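# Kapitel 4: Chemikalienrecht und Produktkennzeichnung

Wer Textilien oder Polstermöbel in Verkehr bringt, muss angeben können, welche Stoffe sie enthalten und welche davon einer Kennzeichnungspflicht unterliegen. Das Kapitel behandelt den Weg von der Stoffliste zum Etikett. Vorausgesetzt werden die Begriffe Stoff, Gemisch und Erzeugnis aus Kapitel 2.

Im Mittelpunkt steht die Lieferkette. Der Hersteller eines Farbmittels kennt dessen Zusammensetzung, der Konfektionär in der Regel nicht. Die Information muss daher auf jeder Stufe weitergegeben werden, und zwar in einer Form, die der Empfänger prüfen kann. Mündliche Auskünfte und pauschale Unbedenklichkeitserklärungen genügen dafür nicht. 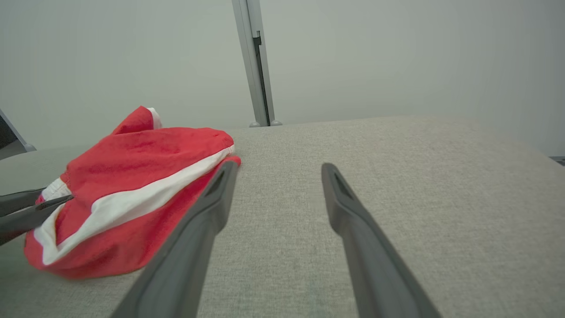
## 4.1 Gefahr und Risiko

Die Gefahr ist eine Eigenschaft des Stoffes, das Risiko ergibt sich erst aus Gefahr und Exposition. Manche Vorschriften knüpfen die Kennzeichnung allein an die Gefahr, andere an eine Expositionsschwelle. Ein Warnhinweis sagt deshalb für sich genommen wenig über die Höhe des Risikos aus — er belegt zunächst nur, dass ein rechtlicher Tatbestand erfüllt ist.

Als durchgehendes Fallbeispiel dient der Bezugsstoff Iltska der Firma Wemar. Die Rezeptur der Ausrüstung umfasst 119 Einzelstoffe, von denen 40 in mindestens einem Zielmarkt gelistet sind. Das Prüflabor Lamont bestimmt die Gehalte, der Importeur Lemard verantwortet das Etikett. Für einen der Weichmacher meldet das Labor 2000 mg/kg.

Zu unterscheiden sind dabei Gehalt und Migration. Der Gehalt bezieht sich auf die Masse des Materials, die Migration auf die Menge, die unter festgelegten Bedingungen in ein Prüfmedium übergeht. Beide Größen lassen sich nicht ineinander umrechnen.
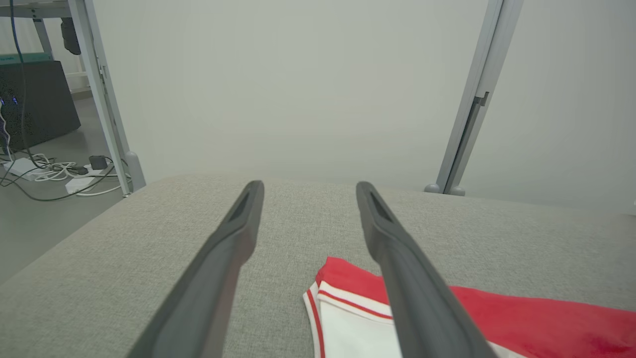 *Abb. 4.2: Hellgrauer Polsterstoff mit feiner Webstruktur.*

## 4.2 Aufbau eines Warnhinweises

Ein Warnhinweis besteht aus Signalwort, Gefahrenangabe und Bezugsquelle für weitere Informationen. Die Reihenfolge ist in vielen Regelwerken vorgegeben, die Schriftgröße ebenfalls. Abschnitt 4.3 behandelt die Platzierung auf Verpackung und Anhänger.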